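4. Placing and levelling the Brernetti desk lamp

The carton says the lamp is ready in 2 minutes. Allow longer. The Milthorpe edition of this guide also claimed that any flat surface will do, and we have taken that line out.

4.1 Stand the base on the desk with the cable at the back.
4.2 Press each corner in turn. If the base rocks, turn the levelling foot until it stops.
4.3 Plug in the adaptor marked Qin. Other adaptors may fit the socket, but that proves very little.
4.4 Set the colour dial to 3,000 and the brightness to its lowest mark.

CAUTION: Do not look into the lamp head to check whether it is on. 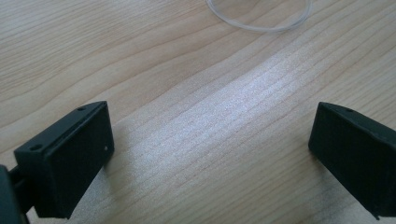
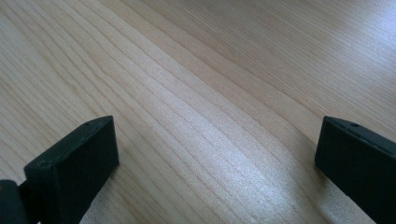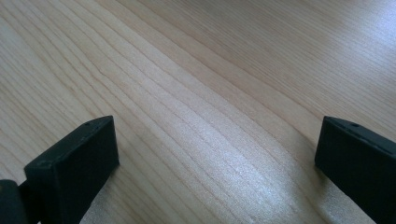 4.5 Raise the lamp head to the second notch and sit where you normally work. The "no-glare" label on the head refers to a test on grey card, and few people own a desk made of grey card. On pale wood with a bit of a sheen, light can come back as a bright patch lying across the grain, as in the first two pictures, and a page read beside a patch like that is tiring whatever the label says. Tilt the head away from you one click at a time until any patch has moved out of your line of sight.

4.6 Tighten the collar by hand. Do not use pliers.

NOTE: The automatic dimmer needs up to 17 seconds to settle after each change. If it is still hunting after that, switch it off at the back and use the dial. Many owners prefer it that way.

NOTE: The Drelterwood clamp (part 921) is sold as an improvement on the base. It saves desk space. We have not found that it makes the lamp any steadier, and it will mark soft wood if overtightened.

Section revised 13 January 2020. For cleaning, see section 5.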